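Home Organization, Unit 6: Does a tray make a table tidy?
Handout, evening group. Notes by Griet Baert

Most books on tidying will tell you to put a tray on any surface that collects clutter. Ekmont repeats it in every chapter. I have my doubts, and I'd like you to have some too before you spend money.
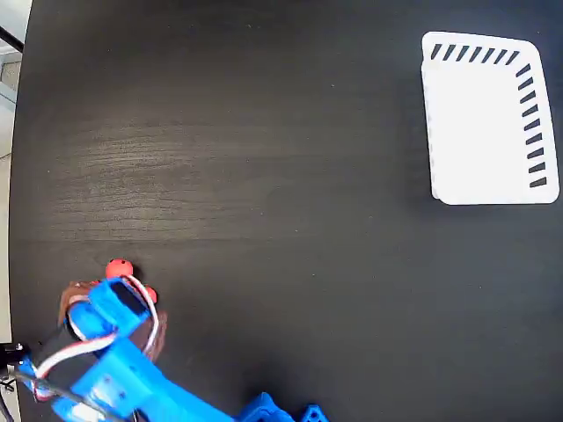 The claim is that loose things look messy and the same things in a tray look deliberate. Fine, as far as it goes. Halldóra Snorradóttir kept a log for us in March and found her hall tray held 24 items by the end of the month — keys, receipts, a dead battery. Was the hall tidier? She thought so. Her husband did not. 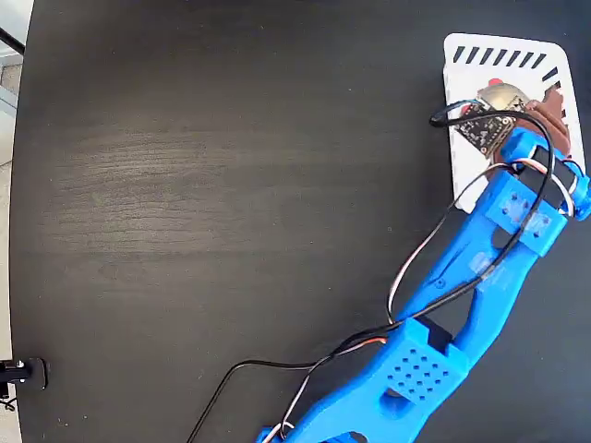 Then there is the matter of what goes in. "Small things" is too vague to be a rule. If you can't say in a few words what a tray is for, it will fill with whatever is in your hand when you walk by.
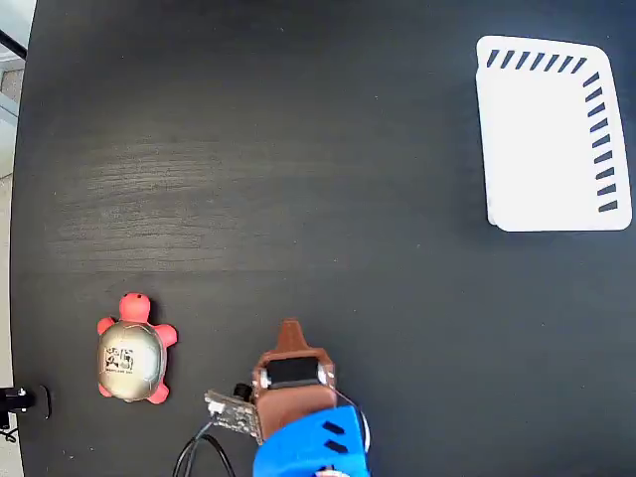

Distance is the part the books skip. People put a container out and assume things will travel to it. A toy turtle on a dark table, with an empty white tray far off across the same tabletop, is still a toy lying on a table. Buying a second tray won't fix that, whatever Ismael Lins told you last term.

For next time: pick one surface at home. Leave it alone for 2 days, then add a tray for 2 days. Write down what landed in it and what landed beside it. Bring the bad results as well.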